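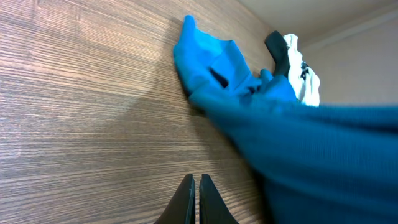

Is the Kuteck laundry folding kit worth buying if you already own an arm?
Depends on what you fold. It does okay on towels and plain tees, and I would not pay full price for it if most of your pile is knits.

Posted in: Kits and Add-ons
Thread: Kuteck fold kit, anyone running it for real?

gripsnag
2018-09-27
The sales page says "any household garment." Has anyone here gotten that? I have the Sorkik arm already and the kit is 2,233 with the wrist camera, software license extra after the first year. Every clip they post is one shirt, flat, on a white table. My laundry does not come out of the dryer like that.

dullbevel
I've had it since April. Ran 300 items through it before I quit keeping the log. Towels fine. T-shirts fine if they land mostly open. Anything ribbed or stretchy, the fingers pinch one layer when you want two and it drags the whole thing across the table. Then it calls that a fold and moves on.

tamarack_r
What finger pads are you using? The stock ones are slick. I put the Siriwardena pads on mine and sweaters got a lot better. You can't judge the kit on stock pads.

dullbevel
Sure I can, stock pads are what's in the box. If it needs someone else's pads to pick up a sweater, that should be on the sales page with the price next to it.

tamarack_r
Fair on the page. I still think it's a decent kit.

Farzana Mridha
I do field support for a Sorkik dealer so take this how you like. Most of the tickets we get on this kit are about piles. It finds one garment okay. Two blues overlapping on a dark table and it wants to treat them as one thing. Spread the items out first and your numbers go up.

gripsnag
If I'm spreading them out by hand I'm most of the way to folding them by hand.

Farzana Mridha
I tell customers the same thing before they order.

p_oxbow
How long per shirt? They never say.

dullbevel
Best I got was 11 shirts in 16 minutes, and I redid four of them.

p_oxbow
lol. ok.

tamarack_r
Mine is quicker than that but I turned off the second look it takes before it grabs. More misses that way. Also try a plain mat. Wood grain and glare from a window gave me bad grabs all summer.

gripsnag
Did anyone look at the Sarkance one instead?

p_oxbow
Returned it. Software was nicer, support never wrote back. Restocking fee too, so read that part.

gripsnag
Kuteck says 2.0 of the software handles piles. No date on it that I can find. I'll wait and see if someone here gets it before I spend anything.

dullbevel
They told me the same in April.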